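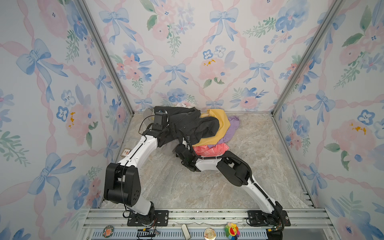
Storage limits in Flindier: proposal for discussion
Posted by VGarrido (Moderator)

The storage limit for apartments in Flindier is due for review, and members of the Grosholm residents' group are invited to comment before our response is sent to the developers. At present each apartment holds 680 items, and clothing counts towards that total in the same way as furniture, one slot for every piece. The group proposes that clothing left on the floor should be stored as a single heap, using one slot however many garments it holds. A heap would keep its real colours and its order, so that a dark charcoal garment dropped over a mustard yellow one would stay on top of it, with the lavender still showing underneath and the coral red at the front. The current version turns every dropped garment into the same grey parcel. Comments are welcome in this thread and should keep to the question of storage. Matters relating to the cinema and the bars have their own threads.

Vega Garrido
Moderator, Grosholm residents' group

clive_pilk wrote:

I wish to record my support for the proposal. My apartment reached its limit in August and I have been unable to accept gifts from other players since then. Of the items I hold, 102 are coats. I accept that this is a matter of personal choice, but many came from seasonal events and cannot be obtained again if they are sold.

I would ask that the heap be made searchable. If a player must empty the whole of it to find one scarf, the saving in slots will be paid for in time.

Clive Pilkington

Bonifacio_A wrote:

I am not able to support the proposal in its present form. The limit exists for a reason that the opening post does not mention, namely the loading time when visitors enter an apartment. I hosted a gathering in the Jõgi building last week and three guests were still looking at bare walls when the music ended. If each heap may hold any number of garments, and each garment keeps its colour and position, the game must still load every one of them. Counting them as one slot does nothing to change that.

The grey parcel is unattractive, I agree. It loads at once.

I would prefer a fixed maximum of 15 garments for each heap.

B. Alcaraz

VGarrido (Moderator) wrote:

Thank you for both contributions. On the point about loading, our understanding is that only the garments on the outside of a heap would need to be drawn, with the remainder kept as a list. I have asked for this to be confirmed. Searching will be added to the draft as item four.

roosv wrote:

May I raise the position of shop owners? I run the Cledetti outlet on the lower square. Under the present rules, stock on display counts towards the same limit as stock in the back room, and most owners I have spoken with keep a second account simply to hold it. This is permitted, but it is hardly what the rules were meant to encourage.

If heaps are allowed in apartments they should be allowed in shops too. A sale table with a proper jumble of clothes on it would be far more inviting than a row of parcels — and players could pull out what they wanted.

Roos Vanhove

Bonifacio_A wrote:

With respect to the previous speaker, a sale table is the worst possible case. It is the busiest spot in the building, and every visitor would be moving the garments about at once. Two players would take hold of the same shirt and one of them would be disconnected. This happened with the fruit baskets.

roosv wrote:

The fruit baskets were repaired in the following update. I have sold from one every evening since without difficulty.

Bonifacio_A wrote:

I was disconnected at one on Tuesday.

VGarrido (Moderator) wrote:

Members are reminded that the fruit baskets are outside the scope of this thread. A report may be filed through the usual form, with the time and the building stated.

macarena.p wrote:

Good evening. I have read the thread with interest and would like to suggest a middle course.

Heaps could be allowed in private apartments first, with the maximum suggested by Mr Alcaraz, and extended to shops at a later stage if loading times remain acceptable. The group could ask hosts to note any delay when guests arrive. We did the same when balconies were introduced, and the developers made use of what we sent them.

I would add one request. Garments in a heap should be protected from the monthly tidy, which at present removes anything left on the floor of an apartment whose owner has been away. I lost a ball gown in this way and was offered a hat in return.

Macarena Paredes

clive_pilk wrote:

I am content with the middle course, although 15 seems low. Might it be doubled for apartments with a dressing room? The owner has paid for the space.

roosv wrote:

I can accept apartments first, provided that the draft gives a date for the shops to be considered. "At a later stage" has been used before.

VGarrido (Moderator) wrote:

A show of hands was opened on the notice board and closed last night. Of those taking part, 74 members were in favour of apartments first with a fixed maximum. The response will be sent on that basis in February 2021, together with the requests on searching and on the monthly tidy. The question of dressing rooms will be put to the developers as a query, and a review date for shops has been included at Ms Vanhove's request.

Mr Alcaraz has asked that his concern about sale tables be attached in full, and this has been done.

Bonifacio_A wrote:

Thank you. I have also filed the form regarding the fruit baskets.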